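Hand-held grippers lose tracking near a tinted plastic box

Posted by Ganent, May 15, 2019

I'm building a pair of hand-held grippers in a shared workshop, for recording demonstrations to use with a small arm later. Each one has a triangular metal plate on top with marker dots. Tracking is fine over the bare board, but when I bring the right one up to the storage box the position jumps by 8 mm or more. The left one doesn't do it. 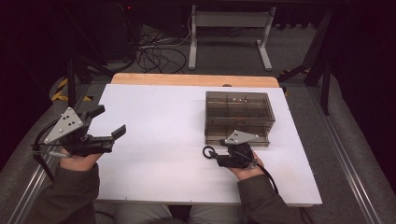
Right gripper up at the box, left one held over the edge of the board.

The box is see-through brown plastic with a flat lid. I've recalibrated 2 times and the jump came back. Is it the box, or have I got the dots in a bad pattern?

Trudar

Could be reflections. Shiny lids give you ghost dots, and the solver grabs one when a real dot is hidden. Put matte tape or a bit of grey cloth over the lid and do the same move again. If the jump goes away, you have your answer. Also check that the dot layout isn't the same on both plates. If it is, move one dot on the right plate and save it as a new body.

Bindasness

Turn the exposure down. Mine was at 1000 and it's good now at 85, different cameras though.

Lazăr

Check the cable before you change any settings. Mine pulled on the plate when I reached forward and bent it a little. I clipped the cable to my sleeve with some slack at the wrist and haven't had to recalibrate since.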